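Drilau Publishes Results of Two-Gripper Comparison on Household Handling Tasks

December 2022 - Drilau, a maker of end effectors and control electronics for small robot arms, today released results from a bench comparison of two parallel grippers, the Isell and the Flutine. The test covered 3,183 grasp attempts on common household items. Both grippers were run on the same arm model, with the same controller settings and the same wrist camera mount.

The work was led by Thilini Bepari, test engineering manager, with Nasrin Najafi responsible for the camera setup. The item set has 37 objects, grouped by stiffness and surface. It includes rigid containers, small pouches with granular filling, soft toys, and objects with rounded casings that tend to roll or tip when touched.

Trials were run in two-arm cells framed in aluminum extrusion. The cell walls carry a dense floral print, chosen to make object segmentation harder for the wrist cameras. A lined waste bin is kept near the back wall as the drop target for disposal tasks.
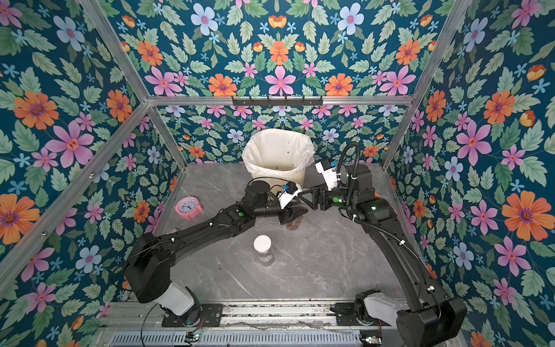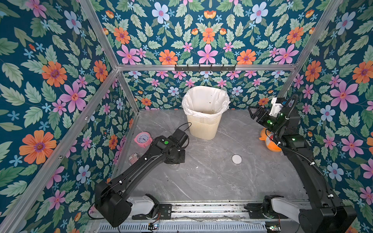 Two-arm test cell with patterned walls and lined bin.

Grip force was the main variable. On rigid items the two grippers performed at the same level, and the remaining failures were traced to approach angle. On pouches the Isell held position better at low force, while the Flutine needed a higher setting before slip stopped. The higher setting deformed the pouch enough to shift its contents, which changed the release point over the bin.

"Pouches are where the numbers separate," said Bepari. "The fill moves after the fingers close, and a controller that only checks finger position will miss it."

The team also logged 359 attempts in which an object was seen by one wrist camera and hidden from the other by an arm link. In these cases the controller used the pose from the unblocked camera. Najafi said the fallback added a short delay - mostly from the second pose check - and did not change the order of the results.

Piyumi Selvanayagam, who maintains the controller firmware, said a revised slip threshold will be offered for both grippers. Users of the current release can load it without changing the wrist wiring.

A second round is planned for January at the Bhuiyan test site. It will use the same object set and add handoffs between arms. Cycle time was recorded in the first round but is not part of this release.

The full result tables, object list, and controller settings are available on request from Elaheh Esfahani, Drilau press office.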